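Stadar Floor Numeral Kit

From Prolport, makers of things you stick to the floor and then argue about.

Every shared robot workspace has a rule about staying in your own bay, and most of them keep it in a binder. The Stadar kit puts it on the carpet. You get 11 black numerals, 2 rolls of edge tape and a one-page bay sheet that fits in a shirt pocket, should you still own such a shirt.

Good practice, as we see it: one numeral per bay, set beside the table and facing the way people walk in. Log the bay number with every session. Hand-held grippers get checked in and out by bay, including the one somebody swears they only borrowed for a minute.

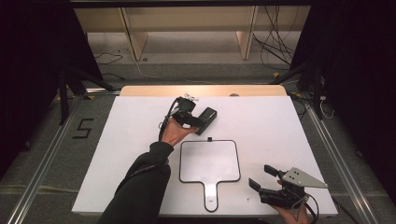

Where to put it

Left of the table works well, clear of stand legs and cables. Press down from the middle outward and leave it alone overnight. Grímur Brynjólfsdóttir, who wrote our bay sheet, also asks that you agree on the numbering before you peel anything – a request that comes from experience.

What it won't do

The kit is a label. It is no substitute for a risk assessment, a guard or an emergency stop, and it will not tidy your cables.

Ordering

Item 275, black only. Price per kit: 74. Extra numerals are sold singly, and yes, you may buy nothing but sevens. Next batch ships in September from Stoltedside.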